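Glaze on the table: a talk about bowls and beech tops

Ceramic bowls and wooden tabletops wear each other down slowly. Ludivine Besnard, who selects tableware and dining furniture at Menorent, keeps her advice to what can be checked at home. 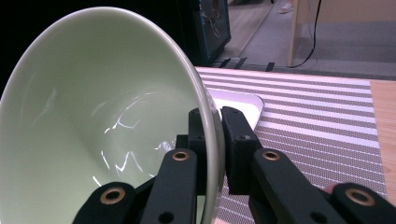
Words: Baptiste Millet
Filed under: Tableware, February

Besnard starts with the rim. "Run a dry finger along it before you look at anything else," she says. "A chip too small to see will catch the skin." A glossy interior is easier to judge under a lamp, she says, where a scratch breaks up the reflection. Grey lines are usually metal left by cutlery, and a mild cream cleaner takes most of them off.

The unglazed foot ring does the damage underneath. It is the roughest part of the piece and it carries all the weight. Menorent rejected 18 bowls from its last delivery on that point alone. "We rub the ring with 400-grit wet paper, rinse it and let it dry overnight. It takes five minutes a bowl -- less with practice."

On wood she is stricter. A pale top shows rings early, and veneer leaves little to sand away. She wants water wiped up at once, along the grain, and felt or cork under anything heavy.

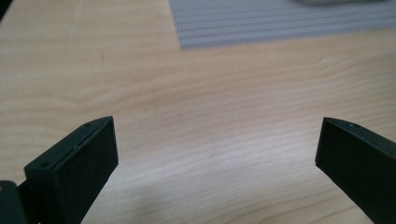

Trollura, a reader of the first part of this series, wrote in to say that cork pads hold moisture and had left a mark on an oiled oak table after nine days.

Besnard accepts the point. "Lift the pad every evening. If it feels damp, leave it off until morning." For oiled tops she now prefers felt, changed twice a year.

Stacking gets a short answer: one sheet of paper towel between bowls, and no more than five in a pile.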